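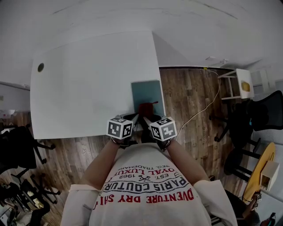 Minutes, Hakness Shared Room, furniture and laundry get-together, 04/06/2019

Ludmila Koubek here, writing these up because I lost the draw again (fine, I had my notebook with me anyway). We started late since half of us were still moving chairs.

1. Last minutes. Read out, no changes, except that Holub is spelled with one L. Sorry!

2. The big white table. Everyone still likes it. It's long enough to fold on and you can run a cord down the little round hole near the edge. I asked again if we could get a felt pad for it and was told to bring a price. Clamix wants 300 for a fitted one, and that got a big laugh, so I'll look at cut-to-size felt instead. The side table stays where it is for now.

3. Cloths. This took up most of the evening, of course. Edar has sent the new list and we're down for 183 cloths a year, up from 40 when we only did the kitchen. We talked about whether to fold or roll. I'm a folder and I said so at some length.
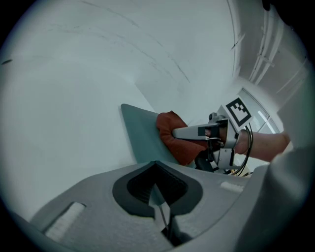
My own feeling is that we need one way of folding, written on a card and taped up by the shelf, and then we can all stop redoing each other's piles. Half the room agreed and the other half wanted to try it first, so we'll give it until January. Flat board underneath, cloth on top, smooth it from the middle out. The rusty ones like the one on the teal board are the worst for creases, they bunch up at the top as soon as you let go, so I'd like those done first while people still have patience. Agreed, with some grumbling.

4. Floor and cords. The thin white cable along the floor came up again. We'll get clips for it, and I'll ask Holub if they still sell the stick-on kind. Somebody please remind me!

5. Money. We have 1,030 in the kitty after the Edar bill. Felt and clips come out of that, and the rest waits for the winter order. No objections.

6. Any other business. The knitted cloths need their own basket, they snag on everything. I'll bring one from home (it has a lid but the lid doesn't fit).
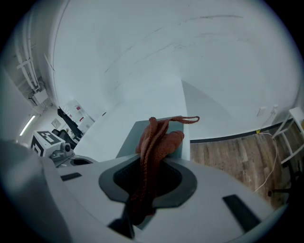
Knitted cloth, rust brown, item 6.

Actions: me for the felt, the clips, the card and the basket. That's a lot of me, so if anyone wants the card, call me. Next meeting same room, and whoever has the spare key please bring it along.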